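**Placemat first or plate first? (breakfast room, square tables)**

**khamann36** wrote:

We reset the breakfast tables between sittings and I want one fixed order. Currently: mat, plate, cutlery, glass. Two of the staff put the glass down second. Does the order matter as long as the end state is the same?

**buschmann_s** wrote:

It matters for the mat. Cloth shifts when you drag a plate across it. Mat down, square it to the table edge, then put the glass on its upper right corner. The glass holds that corner while you do the rest.

**Cumham106** wrote:

Disagree. A glass on the corner of a cloth mat is the first thing to go over when somebody straightens the mat. Glass last, on the bare table, 100 mm clear of the cloth.

**buschmann_s** wrote:

With a stemmed glass, yes. A tumbler with a thick base is stable on flat weave. We have used the Urkus ones that way since March and have not lost any to tipping.

**kylie_n** wrote:

Depends on where you stage things. I keep the plate and the cutlery at the near edge until the mat is straight, then move them up. Dark mats with a light grid are easier to square because you have lines to sight along. Mine at the staging step, glass already on its corner, plate and green-handled cutlery still off the cloth:
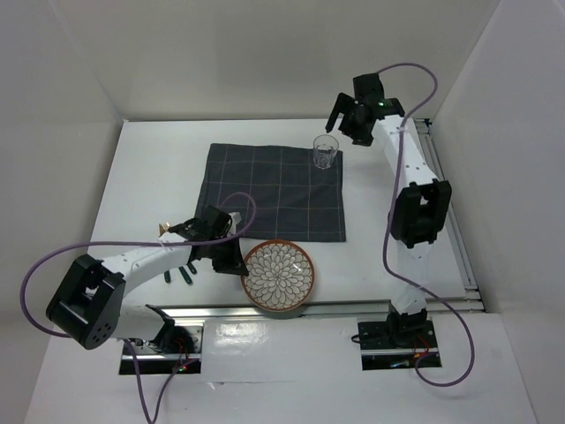

### Re: staging at the near edge

**Cumham106** wrote:

The plate is over the edge of the tabletop. I would not stage it there. Bring it in until the whole foot is on the surface.

**kylie_n** wrote:

Fair. The glass position I stand by.

**khamann36** wrote:

What about cutlery: bundled or laid out singly?

**buschmann_s** wrote:

Bundled while staging, handles toward you. Fork left, knife and spoon right once the plate is on the mat. Check the knife blade faces the plate.

**khamann36** wrote:

Will run mat, glass, plate, cutlery on Friday with one table as a control using the old order. Times to follow.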